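Keeping a landline phone when the house moves to fibre: is it worth the trouble?

Posted in Home & Household > Phones and Internet
Apr 28, 2020

Larnitz_Gully

Hi everyone, first time posting, long time reader. We're out past Larnitz and our street is finally getting moved off the old copper. I'm thrilled about the internet side of it (the kids are doing school from the kitchen and the current speed is a misery) but I'm stuck on the phone.

We've had the same number for 33 years. My mum rings it, the vet rings it, my husband's aunties all ring it, and it's the only number my father-in-law can dial from memory. The phone itself is a plain corded desk one, push button, no screen, and I love it. It never needs charging and you can find it in the dark.

What I'd like to know:

Can I keep the number? Can I keep the actual phone, or do I have to buy something new? And what happens in a blackout? We lose power a fair bit in December when the storms come through and mobile coverage at the house is one bar if you stand on the back step.

My neighbour reckons I should give up and go all mobile. I don't want to unless I have to. Thanks in advance!

2 replies to "get rid of it", 11 to "keep it", according to the little poll I put up, so I'm among friends.

Dumum

Keep it, keep it, keep it! I'm so glad somebody has asked this, I went through the whole thing at our place in Endley last year and I'm a complete convert to the old phone on the new line.

Number first. Yes, you can nearly always keep it, but you have to ask for it to be ported BEFORE you cancel anything. Do not ring your old company and close the account. Let the new company do the asking. If you cancel first the number goes back in the pool and you may never see it again, and 33 years is a lot of aunties to ring. Have your latest bill in front of you when you sign up, as the name and account number have to match what the old company has on file, right down to the middle initial. Ours was held up nine days over my husband's middle initial.

The phone. Most modems that come with a phone service have one or two sockets on the back, usually green or marked "Phone" or "Tel". Your corded phone plugs straight into that in place of the wall. Depending on how old your cord is you might need a little adaptor from the fat old plug to the small clear one, and they cost next to nothing at the hardware shop. Push-button phones are nearly all fine. If it has a tone/pulse switch underneath, set it to tone. The true rotary ones are another story, some modems understand them and plenty don't.

Mine sits on the table in the sleepout with the water bottle and whatever I'm reading, and it gets used every single day. 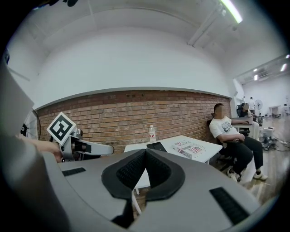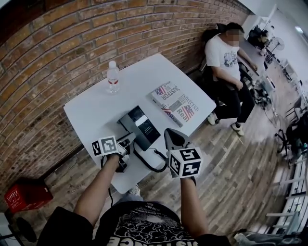 Now cords, as I have opinions. If the curly cord on yours is tangled or crackly, don't throw out the phone! The handset cord unclips at both ends (press the little tab, wiggle, pull) and a new one is a few dollars. Nine times out of ten the crackle goes with the old cord. If the cord is only twisted, unclip the handset end, let it hang and run your fingers down it until it stops spinning. So satisfying. Then give the contacts a wipe with a dry cotton bud and clip it back in.

Where you put the modem matters more than you'd think. The technician will want to put it wherever the cable comes in, and in our house that was the laundry. Ask nicely, early, and have a spot picked out with a power point. I wanted mine near the middle of the house so the wi-fi reached both ends and the phone was somewhere a person might like to sit down. He was happy to do it because I'd already cleared out the cupboard.

Other phones around the house: your old wall sockets will go dead unless someone wires them back to the modem. We didn't bother. We put the corded phone on one port and a cordless base on the other, and the cordless does the bedrooms.

Two things to check before you sign:

Whether local and national calls are included or charged each time. Our first plan looked cheap and then charged for every call, and my mother-in-law can talk.

Whether you have anything else on the old line. Medical alarm, back-to-base security, fax, the lot. They don't all work over the new service and you need to ring the alarm company yourself.

Blackouts I'll leave to someone who knows more than me. We just light the candles and wait. Good luck, and report back!

russo_again

going mobile is easier. i did it. you get used to it. can probably divert the old number to your mobile for a bit while people learn the new one

Daithí Mac an tSaoi

Dumum has covered nearly everything beautifully, so let me take the blackout part, which happens to be my favourite subject.

On copper, a plain corded phone took its power down the line from the exchange, so it kept going when the house was dark. On fibre it won't. The phone gets what it needs from your modem, and the modem needs mains power, and so does the small connection box on the wall if you have one. Power off, phone off. Plenty of people find this out in the middle of a storm, so well done for asking now.

You can get round it for a few hours with a small battery backup (the shops call them a UPS). You plug it into the wall and plug the modem and the connection box into it. Those two boxes draw very little, so even a modest one will see you through a decent outage provided you don't also hang the telly off it. Please label the plugs. My son charged his laptop from ours during the last big blow and we lost the phone before tea time.

A few things I've picked up along the way:

Look at the wattage printed on the modem's power pack and take it with you to the shop. The person at the counter can work out the run time for you.

Test it on a fine afternoon. Switch off at the wall, pick up the phone, listen for the dial tone, ring your mobile. Then leave it and write down how long it lasts. Great fun if you have children home from school, they can be in charge of the stopwatch!

The battery inside will wear out. Put a sticker on it with the month you bought it, and test again before storm season.

With fibre right to the house you've a good chance of the line staying up while your own power is out. If the last stretch to you is still copper or cable, there may be equipment out in the street that needs power as well, and your battery can't help with that. Ask which kind you're getting. The installer will know even if the sales desk doesn't.

If anyone in the house has a health condition, tell the phone company and ask what they do for people in your position. It's worth being a bit of a nuisance about it.

And for the one bar on the back step, ask whether your mobile can make calls over wi-fi. Ours can, and with the battery running the modem we had both kinds of phone working by torchlight. I was very pleased with myself. There's also the option of an outdoor aerial and booster, but only buy one that's approved for your network, they're fussy about that and rightly so.

On what russo_again says about diverting, it does work, but check the price. Some companies charge a call rate for every diverted call and it sneaks up on you.

Larnitz_Gully

Oh you are all marvellous. I've found the bill and the name on it is my husband's with the surname spelt wrong, so that would have been a proper mess! Ringing them this arvo to get it fixed before I sign anything.

I've also just turned my phone over and there IS a little tone/pulse switch, already on tone. New curly cord is on the shopping list. Will come back after the install and let you know where the modem ended up.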